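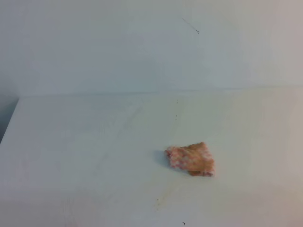
Philomena Geraghty's view was that a cloth left in a heap is a cloth on its way to the floor, and that any study of folding ought to begin with the heap. Several other participants made the same point in their own words during the first round of interviews, and it changed the order in which we report the results. We had meant to start with the finished fold. This section starts with the cloth as it is put down.

Figure 2. A small checked cloth in its bunched state on the white table. Part of the cloth is folded over, so that the checks show mainly on the left.

4.2 Bunched cloths and the first move

Small household cloths are folded many times a week in most homes, yet writing on domestic laundry says little about them. Sheets, shirts and towels have received most of the attention. Cloths of the size of a face cloth or dish rag tend to be grouped under "other items", as they were in our own pilot at Garbridge. We separated them for the main study after noticing that people handled them quite differently from larger pieces.

Participants were asked to fold a bunched cloth as they would at home. They were given no pattern to follow and no time limit. The cloth was dropped on the table from a low height and left as it fell. Sessions took place in August, in the ground-floor room at Grellach, and each participant folded 11 cloths. In all, 30 people took part. Ifeanyi Oyewole carried out the interviews, which followed straight after the folding and lasted some 20 minutes each.

We use the word "bunched" for a cloth that has no flat side and in which at least one part lies over another. This differs from "crumpled", which in the earlier Orkamo coding scheme referred to the creases left in a cloth after it had been opened out. The two are easily confused. A bunched cloth may have few creases once it is spread, and a flat cloth may be badly creased. Coders were asked to record the two separately.

The first move was coded into one of 3 types. In a corner lift, the person found a corner, picked it up and let the rest of the cloth hang. In an edge pull, the person took hold of any edge that could be seen and drew it outwards along the table. In a press, the person laid a palm on the cloth and spread it from the middle. Most people kept to one type throughout. Those who changed usually did so when no corner could be seen, and in those cases the corner lift gave way to the edge pull.

The edge pull needs some comment. A folded-over part often presents a straight line which looks like a hem. Figure 2 shows a fairly straight diagonal fold of this kind on the right of the cloth. Participants sometimes took hold of a fold line in the belief that it was the true edge, and then had to let go and begin again. We coded this as a false edge. The left side of the same cloth is frayed, and several people told us that they looked for loose threads as a sign of where the cloth really ended. One said that she trusted a worn edge more than a neat one.

Pattern mattered too, though less than we had expected. Checked cloths gave people a set of lines to fold by, and some lined up the squares with care. With soft or blurred checks this was harder, and participants turned to matching corners instead. Where the two faces of a cloth differed in colour, people used the difference to judge whether the cloth was fully open. A patch of the plainer colour meant that something was still turned over.

After the first move, the steps were much the same for nearly everyone: open the cloth, smooth it with one or both hands, fold it in half, then fold it in half again. A few folded in thirds. Smoothing was often skipped with older cloths. When asked why, people said that rags did not deserve it, or that the drawer would be shut on them anyway. The same people smoothed the Joly cloths, which were new to them, without being asked.

There are limits to what can be drawn from this part of the study. The table was plain and clear of other laundry – few people fold under such conditions at home. A cloth in a full basket is partly hidden by its neighbours, and the search for a corner may take a different form there. We also used a hard surface, on which a cloth slides more readily than it would on a bed or an ironing board. Two participants said that they normally fold small cloths in the air, against the chest, and that the table slowed them down. Their sessions have been kept in the results but are marked in the tables.

The false edge is taken up again in section 4.3, where we compare cloths with sewn hems and cloths without.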